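Boonchu

A word list of kitchen and market Thai, for people who cook more than they study.

What is this?

I started Boonchu when I moved into my aunt's place in Codstead and couldn't follow a single thing she shouted at me over the stove. So I wrote words down on the backs of receipts, then in a notebook, then in a spreadsheet that got out of hand, and now it's a repo! Hi.

You get 400 entries in one plain file, words.csv. Each row has the Thai spelling, a rough sound-it-out version, the tone, an English meaning and (when I remembered) a note on who says it and when.

How to use it

Open words.csv in anything that reads UTF-8. If the Thai comes out as boxes or question marks, your spreadsheet program guessed the wrong encoding, so import the file instead of double-clicking it. I load mine into Gradik, the flash card app I use on the bus, and the file gradik_deck.txt is already set up for that with tabs between the columns.

The sound-it-out column is my own system and teachers hate it. Tirta Mandagi has been after me to switch to a proper one, and there's a half-done branch called pallis where we're trying that. Please don't build anything on it yet, the column names keep moving.

What's missing

Desserts, mostly. There are 24 sweets in there and my aunt can name more than that before breakfast. Fish are a mess too: 3 of them share one English name and I haven't sorted out which is which. Southern words are marked S, but if there's no mark it only means I didn't ask.

Fixing things

Send a pull request or just open an issue and tell me the word, where you heard it and what you think it means. Spelling fixes go straight in. For new words I like to ask at home first, so give me a bit of time.

License

Do what you like with it, and keep my name in the file if you pass it on.

Last updated June 16, 2018

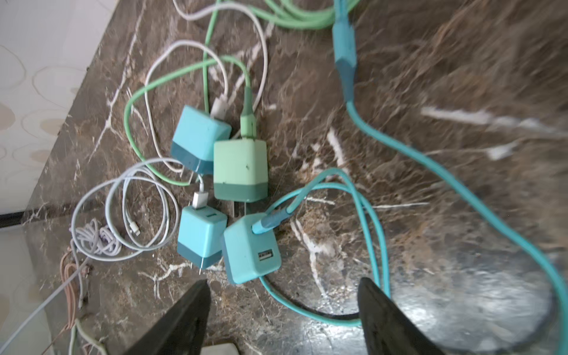 Nattawut Yensuk
Maintainer, Boonchu word list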